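Tile mats on a bed - storage and care

Provton_Housing
Residents are advised that tiled mats should be rolled, never folded. May is a suitable month to bring them out.

H. Sirko
I must respectfully disagree. Mine has been rolled for 2 winters and the cords have suffered. Flat storage is preferable.

Gallagher27
Flat storage presumes space. Ours is kept on the bed all year.

H. Sirko
That is acceptable - provided the bedding beneath is aired every 10 days.

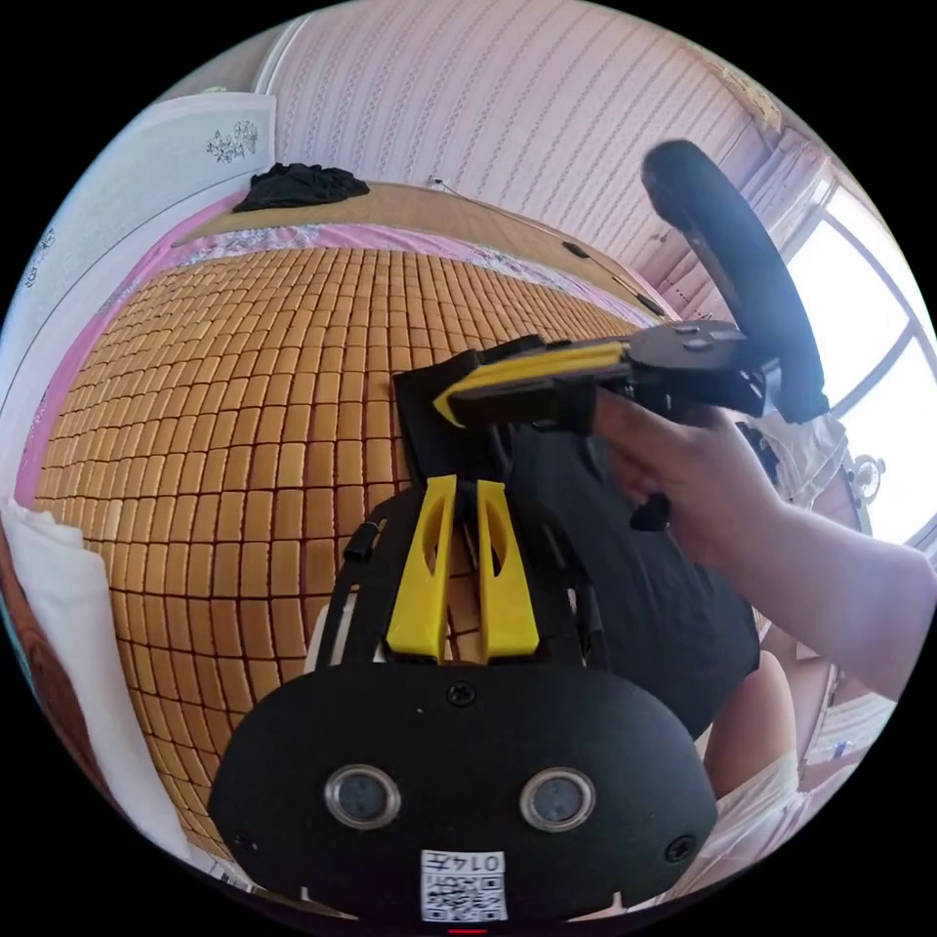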